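22 May 2018

Small room, herringbone floor, day two of cleaning and oiling. I am so pleased with this floor! Writing everything down now while my knees still remember it, and so Tania Majumder can pick up from here when she does the long room.

Swept first, then vacuumed with the soft brush head, along the blocks and then again on the diagonal. The gaps hold a lot more grit than you'd think. I got a second dustpan's worth out of the strip next to the door after I was sure I'd finished it. An old toothbrush is the best tool we own for the corners where the zigzag runs into the baseboard.

Test patch was behind the door, 15 cm square. Left half got the Ralto soap, right half got the Brumen. Both lifted the gray fine. The Ralto half dried a bit streaky and felt tacky under a sock; the Brumen half dried flat and kept that pale biscuit color I was hoping we wouldn't lose. So Brumen it is. The leftover Ralto can go to the bench tops, where it's always been good.

Mix: 200 ml soap to 5 liters of warm water. Soap goes in after the water or you get a bucket of foam (I did, the first time, and had to stand there waiting for it to settle like a bad beer). Plain cylindrical buckets are much nicer for this than the square one with the wringer. You can get a hand right around the rim, and the mop head turns freely in them.
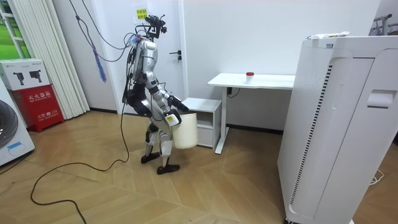
Two buckets the whole way through, one with soap and one with clean rinse water. Change the rinse as soon as you can't see the bottom. Wring the mop until it stops dripping, then wring it again. Standing water on blocks this size gets down the sides and lifts the edges, and there's already one proud corner over by the radiator that I'd put down to somebody's wet mop years ago.

Work with the pattern! It makes such a difference. I'd been going straight across the room, door to wall, and leaving little dull triangles at every joint. Once I started following one leg of the zigzag out and the other leg back, they disappeared.

Sanding: only the scuffed patch, by hand, 400 grit, barely any pressure. I went along the grain of each block, so that's a change of direction every few inches, slow but very satisfying. Wiped up with a barely damp cloth.

Oil is the Šindelář, matte. Thin coat with a pad, left 15 minutes, then buffed off whatever was still sitting on top. The grain comes up beautifully, all those fine lines you can't see when it's dirty. Second coat wanted the same amount of time but only half the oil. Oily rags laid out flat on the concrete outside, NOT balled up in the trash.

Still to do:

- proud corner by the radiator: glue and weight, ask Piltedlow which glue they used when the floor was laid
- wipe down the door, there are finger marks all over the lever side
- new felt for anything with legs before it goes back in
- more pads, we're down to the last 5

Tania, the long room has wider gaps than this one, so try the toothbrush before you even plug in the vacuum. And check the patch by the window, I think somebody waxed it in January.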